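Grultville Walking and Wellness Program
Progress report to the Bustamante Fund, 3rd December

Dear Cameron Halliday,

Thank you again for your patience while we pulled the fall numbers together. It has been a busy and mostly happy season, and I'm glad to have something good to send you.

We signed up 57 people for the blood pressure and walking groups, and 51 of them are still coming. Most are over sixty, and a fair number had never joined any kind of exercise class before. The morning group now does the full loop by the river, with a stop at the benches for anyone who wants it (I usually want it). The evening group is smaller and chattier, and they've asked to keep going through the winter, so we have booked the school gym until the end of February.

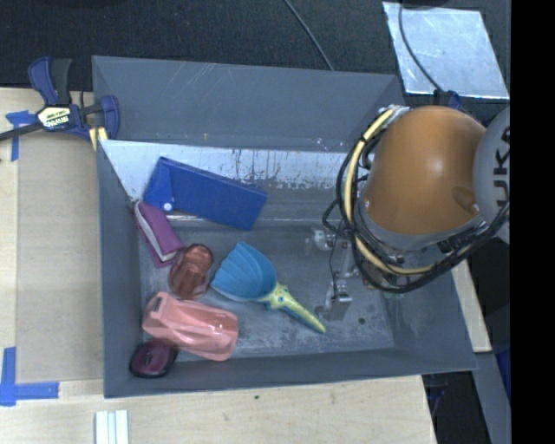 Home kits have been slower than I hoped. We planned for each walker to have a cuff, a log sheet and a pair of light hand weights, and so far we have given out 40. Holinex sent the second batch of cuffs in the wrong size, and swapping them took most of a month. We also want every kit kept in something easy to spot on a crowded shelf, and a flat blue box like the one lying against the back wall of the gray bin is close to what I have in mind - bright, plain and not too deep.

On the money side, we have spent $3,602 of the grant, mainly on kits and the nurse's hours. The Cluvow cooking classes haven't started yet, and I would like to move that part of the budget to the new year if you're agreeable. We have a kitchen lined up and a long list of people asking about low-salt soups.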